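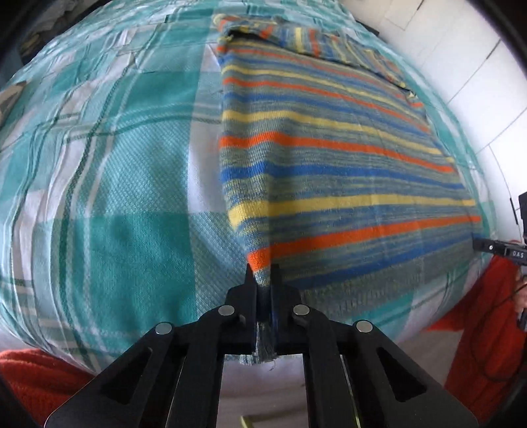 The striped sweater, on the bed.

A Year of Not Buying Clothes

Jan 12, 2024

Last January I decided I would not buy any clothes for a year. I had been keeping a spreadsheet of what I spent, mostly to find out where the money went, and when I added up the clothing column it came to $1018. I had trouble remembering what half of it was. There was a rain jacket, two pairs of work pants, and a lot of things that cost under thirty dollars and showed up in the mail a week after I had stopped wanting them.

The rules were simple. No new clothes, no secondhand clothes, no shoes unless a pair gave out completely. Socks and underwear were allowed. Gifts were allowed, but I couldn't hint. Yarn and thread counted as repair supplies, so those were fine too. My sister said the yarn rule was a loophole. She may be right. I bought three skeins over the year and used one and a half.

The first thing I did was take everything out and count it. I had 102 pieces, leaving out socks, underwear and the bag of paint clothes in the basement. I had guessed fifty. Eleven of those were gray T-shirts, and I could not have told you which one I liked best. I put it all back in the closet and the dresser and wrote the number on an index card that I taped inside the closet door.

January and February were easy. It was cold and I wore the same four sweaters in rotation, which is what I would have done anyway. I unsubscribed from all the store emails in the first week. A few of them kept coming, and one store took three tries before it let me go. After that I mostly forgot about shopping, except on Sunday nights. I hadn't known that Sunday night was when I did it. I would sit on the couch with my phone and look at pants. For a while I looked at maps instead, then I started going to bed earlier.

April was harder. We had a wedding to go to and my one decent jacket was tight across the back. I took it to Coltness, the alterations place next to the dry cleaner on our street, and asked if it could be let out. The woman there turned the back seam inside out and showed me how much cloth was folded in. It was plenty. She charged $35 and had it done in a week. I had owned that jacket for six years and had been planning to replace it for two of them.

Over the summer two things wore out. One was a pair of sandals, where the strap pulled out of the sole. I glued it, it held for a month, and it pulled out again. I threw them away and wore sneakers. The other was a pair of jeans that went through at the inner thigh, as mine always do. I learned to patch from the inside with a piece from an older pair. You cut the patch bigger than you think, pin it flat with the jeans turned inside out, and sew back and forth across the hole in short rows until the whole area is covered. The first patch was stiff and ugly. The second one was better and I'm still wearing those.

Darning took longer to learn. My friend Tianyou Lu knits, and he spent an evening at our kitchen table showing me how to weave a patch over a hole in a sock. He uses a smooth stone from his yard in place of a darning egg. You run the yarn up and down past the edges of the hole, then go across, over one and under one, and you don't pull tight. I pull tight. My first sock had a lump at the heel like a dried pea, and I wore it around the house for a day before I cut it out and started over. For sweaters I use the same stitch but with thinner yarn, and I look for loose ends every fall before I put anything into use.

I should say what I missed. I missed having something new at the start of a season. In September, when the weather turned, I really wanted a new shirt. I didn't need one. I went through the closet and found a green flannel I had pushed to the far end because it was missing a cuff button. It took five minutes to sew a button on, and I wore it twice a week until Thanksgiving.

I also slipped once. In October I was out of town for work, the airline lost my bag for two days, and I bought a shirt at the airport for $44. I decided to count it. It is not a good shirt. The collar curls.

The total for the year, including the alterations, thread, yarn, needles, one pair of running shoes to replace a pair that split, and the airport shirt, came to $227. The difference went into the account we're using for the roof. The roof is going to cost a great deal more than that.

What I did not expect was how much would leave the closet without anything coming in. I gave away nine of the gray T-shirts. I gave away a coat to my nephew, who is taller than me now and looks better in it. The pants I bought the year before turned out to be a color I never want to wear, and those went too. The card inside the door has had four numbers crossed off it and now says 71.

A couple of people have asked if I'm going to do another year. I'm not, at least not with the same rules. I need a winter coat, since I gave mine away, and I have been getting by on a fleece and a rain shell. I have one picked out and I'm waiting for the end of February, when they usually get marked down. I also need sandals before summer. After that I think I'll keep a list on the card and let things sit on it for a month before I buy them. There are two things on it now, the coat and a belt.

If you want to try this, start by counting. Do it on a day when you have a few hours, because you'll end up trying things on. Check the pockets while you're at it. I found two gift cards, one of them still good, and the spare key to the garage.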